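Stidura — mask and depth tools for shiny kitchen surfaces

Version of Nov 22, 2020. Maintained by Yi-chun Poon.

Stidura is a small set of Python tools which clean the output of a segmentation model before the grasp planner (Jilla) uses it. We wrote it after the planner kept asking the arm to reach for things that were only reflections. The package does not train anything. It reads color, depth and a label mask, and writes a corrected mask plus one confidence value per pixel.

What is in the data folder

The folder has 3,403 head camera views with masks, of which 844 are kept for testing. There are 13 labels. The label "basin" covers the inside walls and the floor of a sink, and "counter" stops at the cut edge. A faucet and its spray head share one label, because the planner must avoid both in the same way. Objects behind glass get the label "beyond", also when they look close enough to touch.
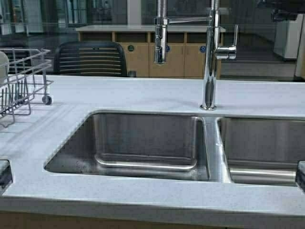
Test view, sink with glass panel behind. Chair and cabinets are "beyond"; the divider between the basins is "basin".

Views of this type are the hardest for us. Depth on brushed steel often has holes, and on chrome it can jump to the distance of whatever is reflected. The script fill_steel.py fits a simple surface to each basin and fills the holes from it. It does not touch the faucet — there we only lower the confidence and let Jilla keep a wider margin.

How to run

Install the requirements, then call:
python run_clean.py --views test --out results

Add --keep-raw if you want to save the old mask next to the new one. Settings for the glass filter are in glass.yaml. If your camera is mounted lower than ours, please change plane_height first.

Known problems

Thin wire racks are still partly merged with the counter under them. Shadow lines make this worse. The format changed in June, so masks from before that month must be converted with convert_mask.py.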